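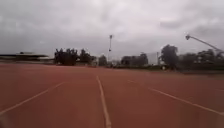

Hamis Club Results, a hand-typed data set of school and club running times

Version 3, last updated 2021-01-07

What this is

Hamis is a collection of race results from the running clubs in and near Dovotville, typed up from paper sheets that had been sitting in binders for a good long while. I started it because my aunt wanted to know what she ran in the 800 as a teenager, and once I had the binder open on the kitchen table I couldn't very well stop at her page. So I kept going, and then a few kind people lent me their binders too, and now we have 2381 results from 373 runners. You are very welcome to all of it.

My aunt's time is in there, by the way. She was faster than she remembered, and she has been unbearable ever since.

What's in the folder

results.csv has one line per runner per race. The columns are meet_id, event, runner_id, club, time_seconds, place, and note.

meets.csv lists the 308 meets, with the season, the host club, and whatever the person with the clipboard wrote about the weather. I kept the weather remarks word for word, spelling and all, and I'm fond of them. "Wind like a barn door" is my favorite.

runners.csv has a number for each runner, a birth decade where we know it, and nothing else. Names are left out unless the runner (or the family) wrote back and said yes, please put me in. Those names are in a separate file called names_ok.csv.

How the times were taken

Nearly everything before the Olteanu meets was timed by hand with a stopwatch, and the sheets give tenths. The Olteanu meets give hundredths, so you'll see both in the same column. Please don't pad the older ones with a zero and treat them as equals. The column called note says "hand" or "auto" where the sheet made it clear, and is blank where it didn't. I was tempted to fill in the blanks from memory and from what people told me over coffee, but I have left them alone.

Distances are in meters. A few of the oldest sheets list yards, and those races have their own event codes, ending in y. I haven't converted them — a 440 is not quite a 400, and people who ran one will let you know about it. 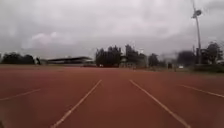
Chathurika Howlader wrote back after the last release that the relay legs should never have been mixed in with the open 400s, because a running start is worth a good bit and the club records looked silly. She was right, and I'm grateful she took the trouble. Relay legs now carry the event code R400 and no longer count in the club records.

Known problems

Two clubs used the same short name, Prorkidden, in different decades. They are separate clubs, and I have marked them Prorkidden A and Prorkidden B, but a handful of results could belong to either one and are marked with a question mark.

Places are missing for most of the December cross-training meets, when the sheets were just a list of times in whatever order people wandered in.

Roughly a page of one binder had gotten damp. I typed only what I could read and left the rest blank.

Using it

Do what you like with it, including teaching, charts, and settling arguments at family dinners. If you publish something, a line saying where the numbers came from would be lovely. Please don't try to work out who the unnamed runners are.

Thanks

Alois Mayrhofer lent the first binder that wasn't ours. Nhi Trình checked every time in the 1500 against the paper, and Quang Quách wrote the little script that catches a mile run in under a minute (there were several, all my typing).

If you find a mistake, or have a binder in the attic, open an issue and tell me which meet_id it is, or just describe the cover.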